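2025-11-26, two-arm cell, sim side

Right, back on the Grumby cell after a week of other people's jobs. Putting this down while it's fresh, mainly for Rania and Lợi, who get it next, and for me when I've forgotten the lot by May.

What we're chasing: the orange part goes in at the top of the box, and in the last batch of 100 runs the grip slipped on 44 of them. Han-gyeol reckoned friction straight away (he always reckons friction!) and I spent most of the morning proving him half right. The green fingers had been given the same contact settings as the arm links, so they were about as grippy as a dinner plate. Somebody copied the whole block over when we moved from the Demissie fingers and never went back to it. Could well have been me.

New values are in the gripper file now, both arms. I also knocked the closing force down a notch, as the old figure was there to make up for the slippery fingers and it was making the part jump sideways when they met it.
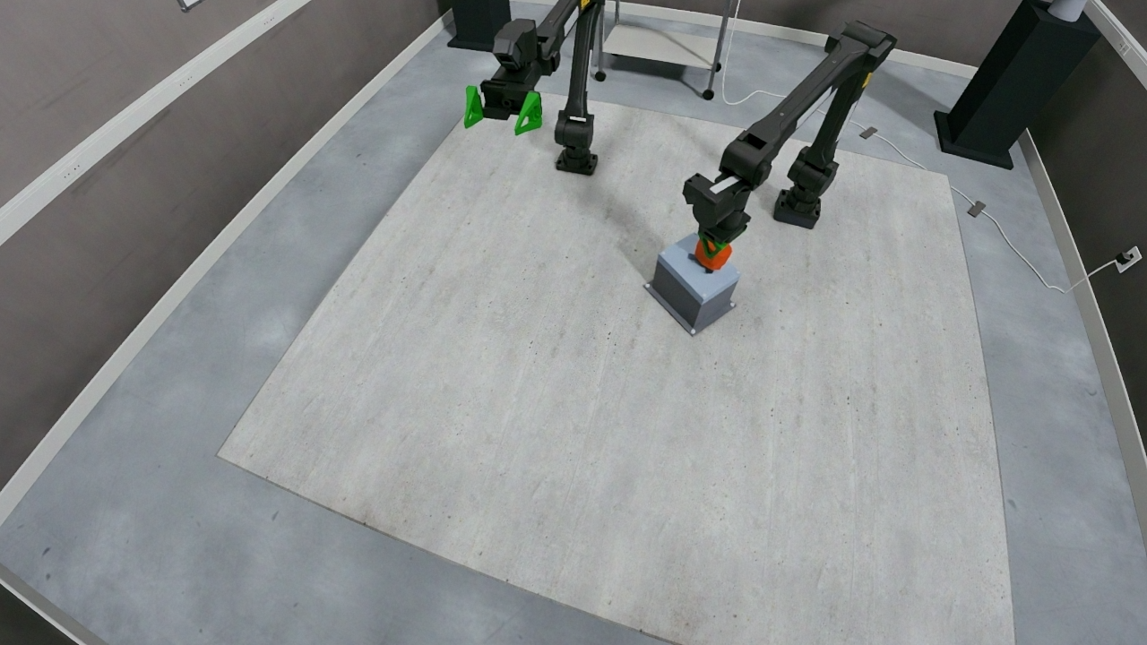
Right arm closed on the orange part at the top of the box, left arm open and out of the way.

Much happier with the contact. Next thing was the parking pose for the arm that isn't working. The old one had it hanging far too near the box and the planner kept taking the long way round to miss it, with a great swing of the elbow that made Wenche wince every time she walked past my screen. I tried 7 poses before I found one I liked. Saved as park_wide. Please don't overwrite park_old just yet, Yoon-hee's comparison script still calls it by name and falls over without a word if it's missing.

While I was in there I checked the base frames. The left base was fine. The right was turned a hair from what the drawing says, which I'd never have spotted by eye, and I only went looking because the approach always came in slightly skewed. Fixed in the cell file, then redid the box pose from the corner of its base plate and not from the lid, so if anyone swaps the lid again the whole lot doesn't shift.

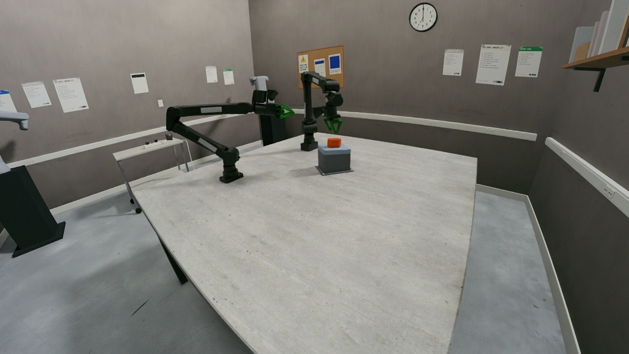
After that I went through the release height, which has been annoying me for ages. The script opened the fingers at a fixed height above the table, typed in by hand, and of course it went wrong the moment the box changed. Now it reads the top of the box and adds a clearance. The clearance is still typed in by hand, I know, I know, but at least it's in one place and it has a comment next to it.

Set off a fresh 100 with the new fingers, new parking pose and old camera positions. Left the cameras alone on purpose so we can compare like with like. Logs go in the Nollano folder under today's run.

Still to do:
Lợi, could you look at the joint limits on the left wrist? It stops short of what the data sheet gives.
Ask Wenche whether the Drellell export still wants the old part name.
Tidy the gripper file. There are three commented-out blocks and I only recognise one of them.
Put the same finger settings into the training copy of the cell once the batch is done, and not before.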